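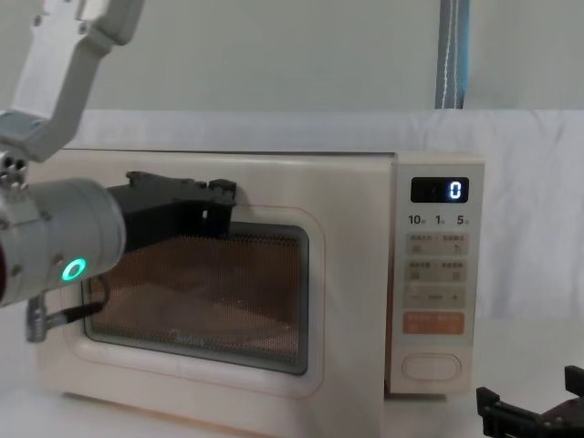
6. Recording a door task by remote control

This section covers recording demonstrations in Flomow for tasks that involve a hinged door and a push-button release. The example task is opening a countertop microwave with two arms. Complete section 5 (arm pairing) first.

6.1 Before you record

1. Place the appliance on the table with its control panel facing the operator's side of the cell.

2. In Flomow, open Task > New and enter a task name. Names may contain up to 17 characters.

3. Set the recording limit to 2000 frames. The recorder stops at this limit without a warning tone.

4. Assign one hand controller to each arm. Squeeze each trigger once and check that the matching gripper closes.

Note: If the grippers respond on the wrong sides, exchange the controllers in Task > Inputs. Do not exchange the cables.

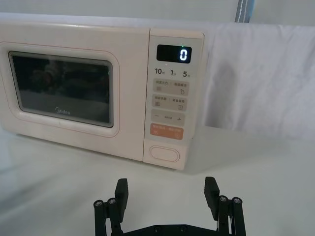 6.2 Approaching the release button

The wrist view is the main reference for the last part of the approach. Switch to it before the gripper comes within a hand's width of the appliance. With the fingers open, line up the gap between the two pads with the oval release button at the base of the control panel, below the orange strip. Then close the fingers and advance until they touch the button.

1. Start recording with the left foot pedal.

2. Move the right gripper to the button at reduced speed (setting 8 or lower).

3. Press straight in. Release pressure as soon as the door unlatches.

4. Withdraw the right gripper and hold it clear of the table.

CAUTION: Do not press at an angle. Side load on closed fingers can trip the wrist joint (fault 2175). Clear the fault from the Zostlow controller and discard the recording.

6.3 Opening the door

1. Bring the left gripper to the door and swing it toward the hinge side. Follow the arc of the door with the wrist.

2. Keep the right arm still while the left arm moves. 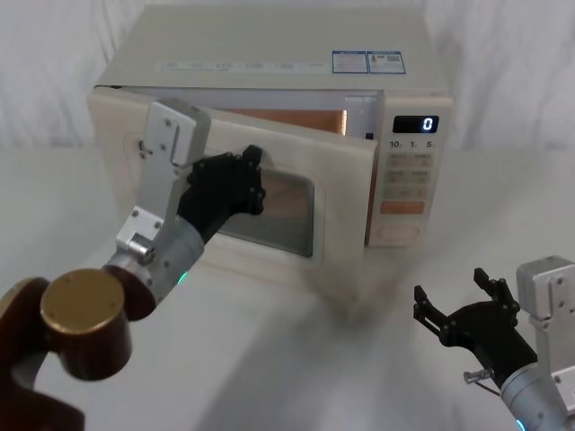 3. When the door has reached the required angle, pause for one second, then back the left gripper away.

4. Stop recording with the left foot pedal. Select Keep or Discard.

Note: Pauses longer than three seconds are trimmed on export. To retain them, clear Trim Idle in the export dialog.

6.4 Checking the recording

Play back each recording at half speed in all camera views. Discard it if a finger slips on the door, or if either arm leaves the work area. Vary the starting position of both arms between recordings.

Revised January 21, 2018. Procedure: Adaeze Bako. Review: Chidubem Igwe, Idcombe.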